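Plokside Forums > Money and Investing > Crypto

Thread: Moving coins off the Asadi exchange, worth it for small amounts?

saltham_saver
2018-12-01
I've got 300 quid's worth of Bitcoin and a bit of Litecoin sitting on Asadi. Bought most of it in August when I thought it had stopped falling. I keep reading that you shouldn't leave anything on an exchange. Is it worth buying a hardware wallet for that amount, or am I overthinking it?

BabitaAgarwal
I wouldn't. The device would cost you a fair slice of what you're protecting. Turn on two-factor, use a password you don't use anywhere else, and leave it there until you've got more.

mudlark40
Disagree with Babita. Exchanges go under and you're at the back of the queue when they do. A free software wallet costs nothing except the withdrawal fee. Write the recovery words on paper, 2 copies, kept in different buildings.

saltham_saver
What's the withdrawal fee like these days? The help page says it depends on the network.

mudlark40
I paid the equivalent of 40p last time. Do a small test amount first and check it arrives before you send the rest.

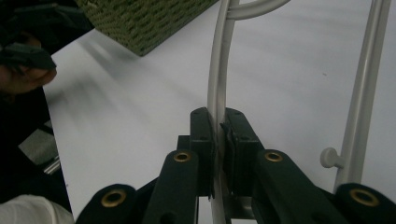 Pale plastic bar and gripper

EsperanzaYazzie
Depends how careful you are. My brother-in-law in Stomatthorpe moved everything to a phone wallet, then traded in the phone without writing the words down. He lost more that way than he would have in fees over ten years. If you're not the sort who keeps paperwork, the exchange is probably the safer place.

mudlark40
That's an argument for writing the words down, though. He'd have the same trouble if he lost his exchange login.

EsperanzaYazzie
No he wouldn't, he could send them his passport and get the account reset. There's no reset on a wallet.

BabitaAgarwal
Agree with Esperanza. Also keep a record of what you paid and when. Moving coins between your own wallets isn't a sale, but you'll want the dates if you do sell.

tenpence
All this over 300 quid. Sell it and put it in a savings account.

saltham_saver
I'd be selling at a loss, so no. I think I'll move 20 quid's worth as a test and leave the rest until I'm happy with how it works. Does the wallet need to be open on the phone for it to arrive?

mudlark40
No, it'll show up next time you open it. Copy and paste the address and check the first and last few characters before you press send.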